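Chapter 7
Who Sets the Price of a Tour?

Packaged Travel and the People Who Sell It

A package tour is sold as one thing. The customer sees a single price, a day count and a list of what is included. Behind the price sit a coach company, several hotels, a guide, a few restaurants and at least one business whose only job was to put the others in a row and add a margin. This chapter asks who in that row decides what the tour costs, and whether the customer gets anything for the part that goes to the seller.

The usual answer in trade brochures is that the operator buys in bulk and passes the savings on. Some do. Students should be slow to believe it of any particular tour until they have seen the parts priced separately, and the parts are seldom easy to price. Hotels quote group rates that never appear in public. A guide's day fee may be low because the guide is expected to earn the rest from shops on the route. Entrance tickets are often listed among the inclusions in the same type size as the airport transfer, although one may cost ten times the other.

Consider a seven-day coach tour offered by Skiltgate, a mid-sized operator, at 750 dollars per person. The local agent, Odoi, supplied the hotels, the coach and the guide for 400 dollars. A reseller's website, Proltus, kept 167 dollars of each sale. What was left to Skiltgate had to cover its office, its insurance, its advertising and any profit. The firm described the tour as "direct from the people who run it." Odoi ran it, and Odoi's name did not appear in the booking papers.
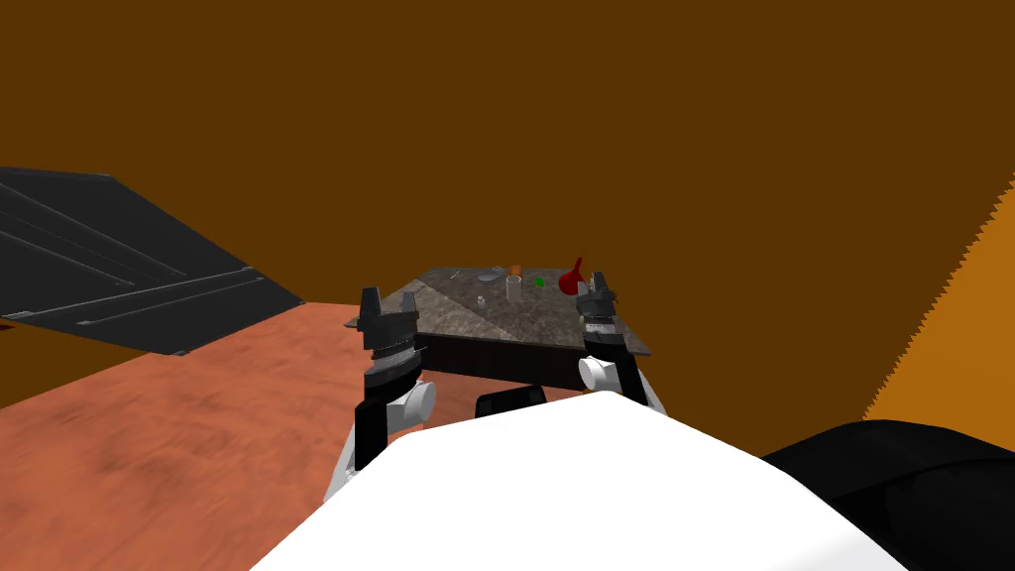
Department of Tourism and Hospitality Studies
Teaching text, second edition. Chapter editors: Gwawr Powell and Surachet Somboon

The reseller's share deserves a hard look. Proltus would say that it found the customer, and a customer who is never found pays nothing at all. That is a fair point as far as it goes. It doesn't tell us whether the same traveler would have found Skiltgate anyway, and the reseller is the last party we should ask. Angharad Bowen, whose study of small operators is discussed in section 7.4, asked owners what they thought would happen if they left the large booking sites. Most expected to lose sales. Few had tried it, so their fear tells us more about bargaining power than about demand.

Reviews are a weaker guide than they look. A tour is usually rated in the first days after the trip, by people who have nothing to compare it with. They can judge whether the guide was pleasant and the bus was clean. They can't judge whether a similar hotel two streets away would have cost half as much. When a listing says that travelers found a tour "great value," ask what they were measuring it against.

Then there are the extras. Nattawut Yensuk and Panya Jaidee followed one group through a week of optional outings and found that the average traveler spent another 160 dollars after arrival, on things a reasonable person might have thought were already paid for. One evening boat ride appeared in the day-by-day plan under the heading "Enjoy the river," with the word "optional" in a note at the back. The authors stop short of calling this misleading. Readers may decide for themselves once they have seen the full plan in section 7.3.

None of this proves that packages are a bad buy. For someone traveling alone in a country whose language they don't speak, a guide and a booked bed may be worth a good deal more than the margin. The trouble is that the size of the margin is hidden, and claims about value are made mostly by those who collect it.

Terms used in this chapter

Ground cost: what the operator pays local suppliers for each traveler.
Commission: the share of the sale price kept by a reseller.
Single supplement: an added charge for a traveler who does not share a room.
Optional excursion: an outing listed in the plan but not covered by the price.

7.1 From supplier to seller

We begin with the hotel, as its rates are usually fixed first. A contract for the coming season may be signed as early as November, long before the operator knows how many rooms it will fill.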